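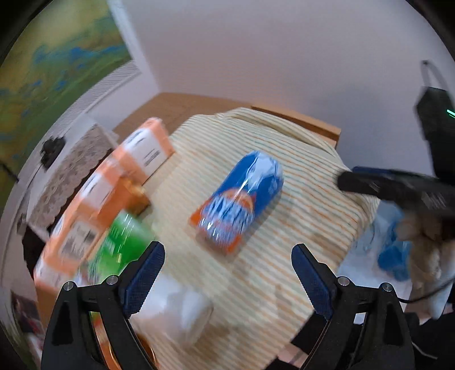
条纹桌布上的蓝橙色包装袋

最后一话

《Ilstead》更新到第117话的那个星期五，作者在文末写了一行字，说下一话完结。

我给这部漫画嵌了四年字。嵌字就是把原文从对话框里擦掉，再把译文填进去。擦的时候如果字压在画上，要把底下的线条补出来。补头发最费事，补格子衬衫也费事，而《Ilstead》的两个主角里，有一个几乎只穿格子衬衫。

我们组一开始有六个人，后来剩三个：翻译、校对、我。三个人没见过面。翻译住在北方，冬天常说暖气太干。校对的作息和我们反着，凌晨四点回消息是常事。我住在公司附近一间朝西的房子里，白天做表格，晚上做漫画。我们在群里只说工作上的事，偶尔说一句作者今天画得真好，或者作者今天大概赶稿了。

漫画讲的是Vokthorpe镇上的一家修表铺。铺子归高个子管，矮个子是隔壁邮局的，每天下午送一趟信。头三十话里他们说的话加起来不到一页纸。高个子接过信，说谢谢。矮个子说不客气。有一回下雨，高个子多说了一句，路滑。那一话底下评论很热闹，有人说看得睡着了，有人说看哭了，两拨人吵了两天。

我属于没睡着也没哭的。我当时在想那两个字该用什么字体。高个子平时说话用的是一款偏瘦的宋体，“路滑”如果还用它，看着和“谢谢”没有区别。我换了一款稍微圆一点的，发给校对看。校对说看不出来。我说看不出来就对了，你再看一遍。过了半小时，校对回了个“嗯”。

后来凡是高个子对矮个子说的、不必说也可以的话，我都用那款圆一点的字。没有读者提过这件事，我也没跟翻译讲。

完结的消息出来以后，群里安静了一晚上。第二天早上翻译发来一条：最后一话多少页？校对说，作者在Sado上讲过，54页。平时一话是二十页上下。翻译说，那我请一天假。

Sado是连载的平台。我们三个都在上面买了全套，每一话都买，买完了才开始做。这是翻译进组时立的规矩，说不买就不要做。我那时候刚工作，觉得有点贵，还是买了。

等最后一话的那段日子里，我把旧的工程文件从头打开看了一遍。第一话做得很差，字挤在框的左边，有一处错字，“邮戳”写成了“邮戮”。我改了，存了一份新的，没有发出去。第九话有一格，矮个子的围巾我补歪了，线对不上。我也改了。改到第四十几话就顺多了，可改的地方少，我看得也快，有时候一晚上能看十话，看完才想起来自己本来是要改的。

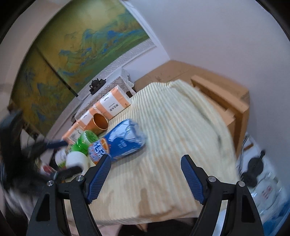
第六十二话是他们第一次吵架。起因很小，矮个子要调到别的镇去，名额批下来三个星期了，没有说。高个子是从一封寄错的公函上知道的。那一话没有一句大声的话，作者连感叹号都没画。高个子把公函重新封好，第二天下午等矮个子来，递回去，说这封送错了。矮个子站在门口看了很久信封，说，对，送错了。然后走了。

翻译当时在“送错了”和“投错了”之间改了四遍。按理说邮局的人会讲“投错”，可是高个子不是邮局的人，他讲“送错”是对的。问题是矮个子跟着他讲了“送错”，原文里两个人用的也是同一个词。翻译最后说，那就让他跟着讲吧，他那会儿顾不上。

我记得那天是夜里一点多。我把两个“送错了”都放进框里，第一个用的是瘦的宋体。轮到第二个，我的手停了一会儿。矮个子有自己的字体，一直是那款，没有变过。我试着给他也换成圆的，看了看，又换了回来。

矮个子最后没有调走。作者用了五话讲这件事，中间还插了一话讲镇上的钟楼。有读者不满意，说拖。我倒是喜欢钟楼那一话。钟停了，高个子上去修，矮个子在底下扶梯子，整整二十页，扶梯子的人没有上去，修钟的人没有往下看。到最后一格钟响了，响的那个字是我自己画的，没有用字库。

最后一话是晚上八点放出来的。我下班路上买了饭，到家放在桌上，先看了一遍。我看原文只能看懂六成，剩下的靠画。看完饭凉了，我热了热，吃完，又看了一遍。

翻译的稿子第二天中午就给了，比哪一次都快。校对看了一下午，只改了三个标点。文档最上面有一行翻译写的备注：第37页那句我没有把握，你们看看。

第37页是两个人坐在修表铺里，下着雨，没有客人。高个子在擦一块表，矮个子的邮包放在脚边。高个子说了一句话，五个音节，字面意思是“今天信不多”。可是矮个子那天根本没有信给他，包是空的，前一页画得很清楚。所以这句也可以当成“今天你不忙”，再往前走一步，可以当成“你再坐一会儿”。

校对说按字面译，读者自己会懂。翻译说怕他们翻得快，没看见包是空的。校对说，那他们就翻得快。翻译没有再回。

我说，按字面译吧，交给我。

他们都没问我打算怎么办。我把那句话放进框里，“今天信不多”，用的是圆的那一款。然后我往下做。矮个子下一句是“嗯，不多”。我给他也换了圆的。四年里第一次。

做完54页用了三个晚上。补线的地方很多，有一张跨页是镇子的全景，标题压在屋顶上，我一片瓦一片瓦地补。凌晨三点校对上线，问进度，我说在补瓦。校对说，那我陪一会儿。我们各自开着窗口，谁也没再打字，过了四十分钟，校对说，天亮了，我先去买早饭。

星期二晚上发了出去。评论比平时多得多，过了一晚是2,133条。我从头往下翻，大部分是谢谢，有不少人说要从第一话重看，有一个人问会不会出番外，底下一长串回复都在问同样的话。还有人嫌结局太平，说连个拥抱都没有。

翻到很后面，有一条没有人点赞。那个读者写：是我眼花吗，第37页他俩的字好像变得一样了。

我看了几遍，没有回。截了图发到群里。

过了很久翻译才说话，问，什么字？

我说，字体。他说那种话的时候一直是另一款，从“路滑”开始的。

翻译说等一下。群里又没声音了，我去洗了碗，把窗帘拉上。回来的时候有十几条消息，全是翻译发的截图，从第三十话往后，一话一张，每张上面圈了一句。有几句圈错了，那是我有一阵子字库出了问题，临时拿别的顶上的。大部分是对的。

校对说，我早就知道。

翻译说，你怎么不讲。

校对说，他让我再看一遍，我就再看了一遍，后来每一话我都看。有两回他漏换了，我给换上的。

我去翻了那两处。一处在第七十一话，高个子说“汤在炉子上”，另一处在第九十八话，高个子说“门没锁”。都是圆的。我一直以为是自己换的。

那个月底，作者在Sado上说要出纸书，交给Nisbet印，上下两册，附赠一张Vokthorpe的地图。翻译问要不要一起订，运费能省一点。校对说可以。我说我来下单，你们把地址给我。

地址发过来，我看了一下，校对住的地方离我四站地铁。我没有提。下单的时候有一栏可以选分开寄还是寄到一处，我把光标停在那里，起来倒了杯水，喝完，问校对，你那份要不要我收到了给你带过去。

校对过了几分钟回，几点都行，我白天睡觉，晚上都醒着。

又补了一条：最近下雨，路滑。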